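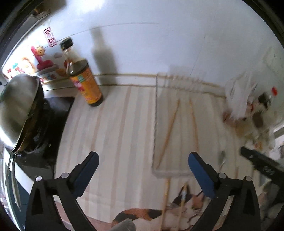
Thread: Counter finishes and heat, part 2

Elsa Granström
July, 7:40 a.m.

Home | Posts | Replies | Media | Lists

1/ Continuing from the laminate thread. Several replies asked why a light counter goes yellow near the stove and stays clean everywhere else. Short version: two separate problems get lumped together, and they need different fixes.

2/ Problem one is scorching. Decorative laminate is paper soaked in melamine resin and pressed over a core. The top layer tolerates a short contact with a hot pan. It does not tolerate a long one. Past a certain point the resin darkens and no cleaner will bring it back.

3/ Problem two is oil film. Cooking vapor settles, oxidizes, and turns into a thin amber varnish. It looks the same as a scorch from standing height. It sits on top of the surface and comes off with work.

4/ Test: put a few drops of warm water and dish soap on the stain, cover with a damp cloth, leave it 15 minutes, wipe. If the cloth comes away yellow, you have film. If the cloth is clean, repeat once before deciding it is a scorch.

5/ For film, stay with soap, then baking soda paste on a soft cloth. Light pressure. Abrasive pads take the film off and also take the sheen off, and the dull patch then collects film faster than the area next to it.

6/ Do not use oven cleaner. It is strongly alkaline and attacks the resin. I have a Dalen offcut I treated with it as a test. The pattern layer is visibly lighter where it sat, and the edge of the patch can be felt with a fingernail.

7/ Seams. Heat damage at a seam is usually glue failure. The contact cement softens, the sheet lifts a hair, water gets in, and the particleboard swells. Swelling is permanent. Pressing it flat with a clamp closes the gap and does nothing for the core.

8/ If the seam has lifted and the core is still flat: dry it out completely (a fan, two days), work fresh cement into the gap with a thin strip of card, let it tack up, press, weight overnight. Wipe squeeze-out before it cures.

9/ Someone asked about the repair pastes. I tried two, Plaltitz and Jiltier, on the same board. Plaltitz sets harder and sands flatter. Jiltier is easier to tint. Neither one matches a striped or grained pattern, so keep the fill narrow and accept a plain line.

10/ Tinting note. Mix the color under the light you cook under. A match made at the window looked fine at noon and pink under my cabinet strip. I redid it with a smaller amount of red and it holds up in both.

11/ Replacement sheet, for those pricing it. My last quote from Eltholm was 292 for the straight run and 774 with the corner, sink cutout and new front edge. Almost all of the difference is labor. The corner joint is slow to do well.

12/ You can laminate over old laminate if the old sheet is bonded everywhere. Tap it with a knuckle. A hollow note means a void, and the new sheet will follow that void. Scuff the old surface, vacuum, cement both faces, and roll from the center out.

13/ Added thickness matters at the sink rim and at any appliance that slides under the counter. Check clearances first. I forgot the dishwasher bracket and had to take the screws out and shim it.

14/ Correction to the earlier thread: I gave the router bit for trimming as a chamfer bit. It should be a flush trim bit with a bearing. The chamfer comes after, as a light pass, or use a fine file held at a shallow angle and push only on the forward stroke.

15/ Question from replies: does a clear silicone mat help? Yes for spills and pan scuffs. For heat, look at the thickness. A thin mat slows the transfer a little. A cork or wire trivet with an air gap does far more.

16/ Next up is solid wood tops, mostly oil schedules and what to do around the faucet. I have 19 sample blocks drying and will post once the last coat has cured.

Related posts
Counter finishes and heat, part 1
Filing a laminate edge without chipping it
Contact cement: open time and temperature
Why particleboard swells at the sink
Cabinet strip lights and color matching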